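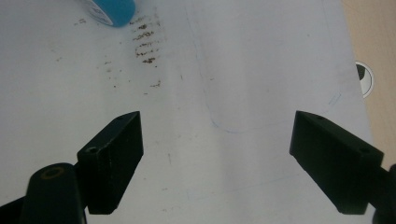

The Cernberg drawing pad costs more than my first desk did, and I bought the large one on a Thursday with my eyes half shut. Moataz Belkadi at the art shop in Flesusstead told me it would outlive my interest in drawing, and he has a good record with that sort of prediction. What you get is big white sheets, and lots of them. Lay one flat and it picks up faint creases, with soft gray patches where the light goes uneven, so anyone hoping for the dead-smooth surface promised on the cover should adjust their hopes a little. I stopped minding by the second drawing, which had worse problems.

Pencil sits on it nicely. Soft leads go down dark and come up again with a decent eraser, and I have erased a great deal. Ink is fine if you move along. Stop to think with a Vik brush pen and you'll have a blot the size of a pea. Watercolor is a no. The cover says "light washes," and I would like to meet the person who can do one that light.

The glued edge is the weak spot. Three sheets came away on their own in April, and one took a strip of its neighbor with it. The Pustorus pad I had before was cheaper, yellower and held together like a phone book. Beryl Entwistle from my evening class uses both and says she can't tell them apart once they're covered in charcoal.

Four stars. I'd buy it again, in the smaller size.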